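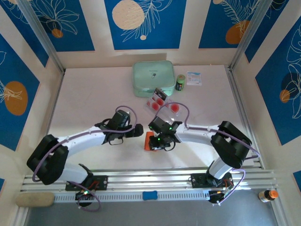

Visit to the Climness packing rooms, Plollgate
7 Mar 2018

Our group signed up for the Climness open day in the autumn and got two of the last places. The building is at the far end of the Plollgate estate, past the tile warehouse, and the number 16 bus stops across the road. Parking is limited. We left the car by the canal and walked.

Climness puts together small travel and first-aid kits for hotels and walking clubs. Loïc Le Goff took us round. He has run the packing side for six years and before that worked for Omska, who still supply the pouches.

We started in the stockroom, which is one long aisle of gray shelving with 900 bins. Everything is stored by size of item, so bandages sit next to sewing sets and lip balm. It took me a while to see the sense in it. Loïc said new staff usually need two weeks before they stop walking to the wrong end.

The sorting area was the part I liked best. The walls are blue, with white leaves and flowers drawn over them and a few circles in orange and cream. On the pale tabletop there was a mint-green pouch with a zipper, a small canister with a green lid, a white packet printed in blue and a clear blister pack of round red items. A little bottle with an orange cap was lying on its side near the front. Loïc talked us through how a kit is planned. Flat things go against the back of the pouch, hard things in the middle, and anything with a cap is checked for leaks first.

After that we were given a pouch each and a list, and had a go ourselves. Mine would not close. A blister pack takes up more room than it seems to, and the corners catch on the zipper – I had to take it all out and start again.

The regular order for Abugri is 200 kits a month, and a second order of 200 goes out in April for the walking season.

Tea was in the canteen upstairs, with good shortbread. The visit lasted just under two hours and was free. Wear flat shoes, as the stairs are steep, and bring a sweater for the stockroom. The next open day had not been fixed when we left, but there is a sheet at the front desk where you can leave your name.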